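Bottle Shelf Notes: README

Print this page | E-mail this page

September, by Keyvan Jalali

This file goes with the Atetham apartment folder. It covers drinking water only: where the bottles are kept, how they are sorted, and what the columns in the bottle sheet mean. Dishes, dry goods and cleaning supplies have their own files. Shahram Sharifi keeps the sheet and I keep this page.

## What is covered

- Plastic bottles of drinking water, sealed or opened
- The desk by the wall outlets, used for sorting
- The upper kitchen cabinet, both compartments

Glass bottles, juice and the large refill jugs are not covered. If you find one of those in with the water, move it to the pantry and leave the sheet alone.

## Sorting on the desk

Bottles are lined up near the front edge of the desk before they go anywhere. Keep them in one row with the labels turned so they can be read. Group by label first, then by cap color. The 娃哈哈 bottles have white caps and a white label with red and orange on it. The 农夫山泉 bottles have green caps, a mountain logo, and 饮用纯净水 on a green band. The caps are the quicker way to tell them apart once bottles are standing behind each other.

Chargers and cords stay on the desk by the wall. Push the white cable back before you start so that it does not catch a bottle.

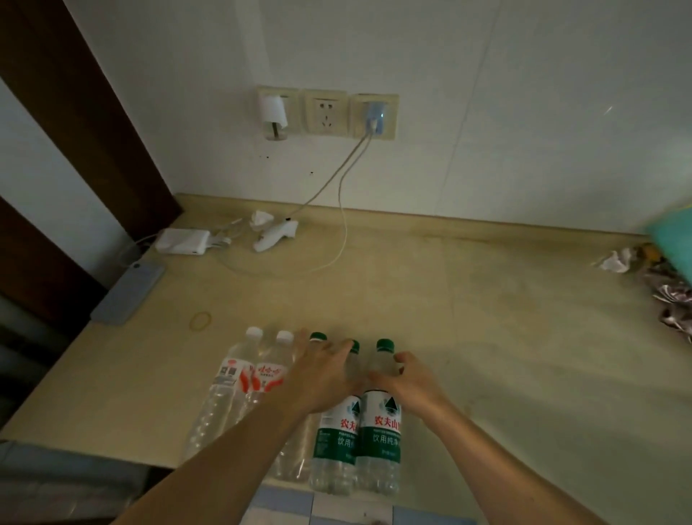 ## Cabinet layout

The upper cabinet has a left and a right compartment with a partition between them. Shelf positions can be changed, but please don't move them without updating this page.

Left compartment, on the shelf: the steel pot. It stays there. The pot is used most evenings and the shelf height was set for it.

Left compartment, under the shelf: water. Tall bottles go here. Put the back ones in first and slide the row together with a flat hand so it stays straight. Red caps and green caps may share this space if the right side is in use for dishes.

Right compartment: the shelf is for white dishes. The space below is overflow for water and may be left empty.

Each bottle is recorded where it ends up, and desk positions are not kept.

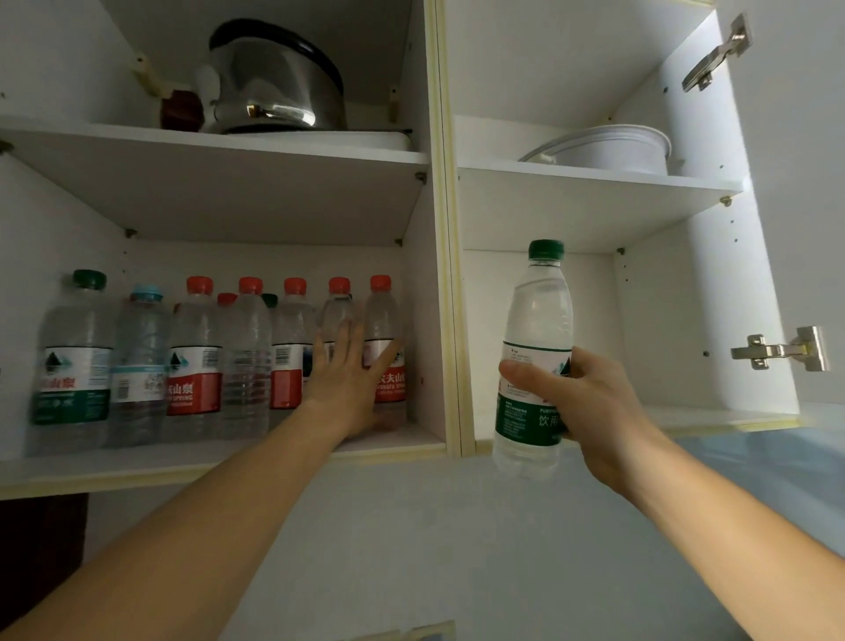

Category: Kitchen / Storage / Drinking Water

## Columns in the sheet

The current sheet has 42 rows, one per bottle. Of these, 34 are marked sealed. The sheet is a plain comma-separated file called bottles.csv.

- id: a number, never reused
- cap: white, green, red, light blue or other
- label: the brand as printed, or "none"
- height: tall or short, judged by eye
- side: left, right or out
- opened: yes or no
- note: free text, usually blank

Use "none" for a bottle with no label even if you are sure what brand it was. Earlier rows had guesses in them. Shahram went back and changed 22 of those entries, and the old values were dropped.

Cap color is the color of the screw cap only. Light green and dark green are both "green." If a cap has been swapped, record the cap that is on the bottle now and say so in the note.

## Clearing the cabinet

Take the water out before wiping the lower section. Bottles can be carried two at a time, one in each hand. A tall one with a label and a short one without can come out together, but they go in separate rows of the sheet. Hold the short ones around the middle. Leave the pot and the plates under it in place unless the shelf itself needs cleaning.

Set "side" to "out" for each bottle taken down. Change it back when the bottle is put away.
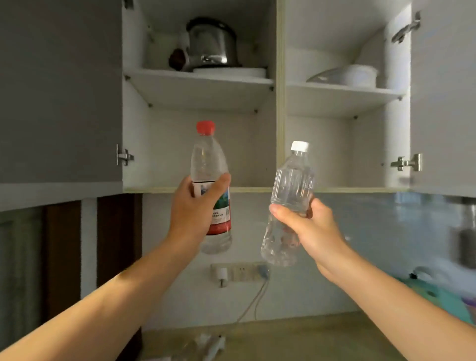 ## Known problems

- Bottles at the back are easy to miss when only the caps show. Pull the front ones forward before checking.
- "Tall" and "short" were added late, and 5 rows still have no height.
- Labels in Chinese were typed in by hand. Some older rows use the Latin spelling.

## Related files

The Rastow kitchen uses the same columns but has no "side" value. The Choi folder has the dish list. Send corrections to Shahram or add them at the bottom of the sheet with your initials.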